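Casting call: background actors and small speaking roles for the drama series Ula

Stesinier is preparing the second season of Ula, a family drama in eight episodes, and we are looking for people to play in it. Experience is welcome but it is not necessary. In the first season many of our background actors stood before a camera for the first time, and several of them came back for bigger parts.

Who we are looking for

Men and women from 18 to 71 years, for market, harbour and wedding days. We need 183 background actors in total.
Two persons for small speaking roles: a ticket seller and a night nurse. For these we ask for a clear voice and some theatre practice, also amateur.
Dancers of any level for the wedding episode.

Working days and pay

Filming starts in April in the old Fukuda halls and in the streets behind them. A day begins at 6:30 am and can be long – please bring a book and warm clothes in a neutral colour. Meals are included. The speaking roles are paid 900 dollars per day. The pay for background actors depends on the number of hours and is written in the contract which you receive before your first day.

How to apply

1. Fill in the form on the Stesinier site, under the title Ula, and choose the group you prefer.

2. Add two photographs without make-up, one of the face and one of the whole body. Wedding photographs and filters are not accepted.

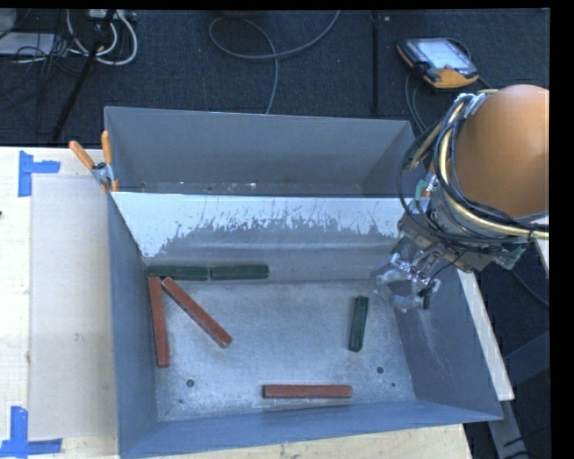
3. If you apply for a speaking role, send also a short video in which you read the text from the form. One minute is enough.

4. Wait for our message. The casting is done by the agency Cimau and they answer every application, also the negative ones.

Applicants who were in the first season should write the name of their character or group in the last field of the form.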